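Table clutter

Table clutter is the loose population of small household objects that settles on a flat surface and stays there. It is distinguished from storage by the absence of a plan, and from mess by the owner's insistence that everything is exactly where it should be. Dining tables, sideboards and hall consoles are the usual sites.

Terms

The word "drift" was introduced by Edem Laryea in the household manual Vandness, which remains the only book on the subject to have reached a second edition. Laryea defined drift as any object that has spent 2 nights on a surface without being used. Objects that pass this mark are called residents. The manual lists nearly 500 of them, including a chapter on single gloves that most readers skip.

Composition

Residents fall into two broad groups. Decorative residents, such as flowers, are there on purpose and have seniority. Soft residents, such as cloths, felt pieces and cushions that belong on a chair, arrive folded and do not remain so. Brightly colored items tend to outlast dull ones, as they can be mistaken for decoration by a guest, and eventually by the owner.

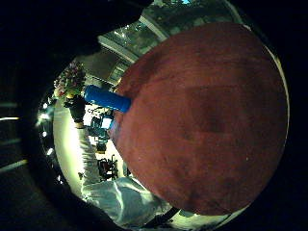

Flowers have a steadying effect on the rest. A table with a bouquet on it is generally considered arranged, whatever else is on it, and the Vasconcelos school of housekeeping recommends little more than this. Critics point out that the flowers must at some point be replaced - a step the school does not cover.

Removal

The common method is the Jiltado sweep, in which everything is moved to a second surface for 15 minutes while the first is wiped. The return trip is optional in theory. The rival Astov method calls for each object to be picked up and named aloud, and is rarely attempted with company in the house. Wednesday is the traditional day for either.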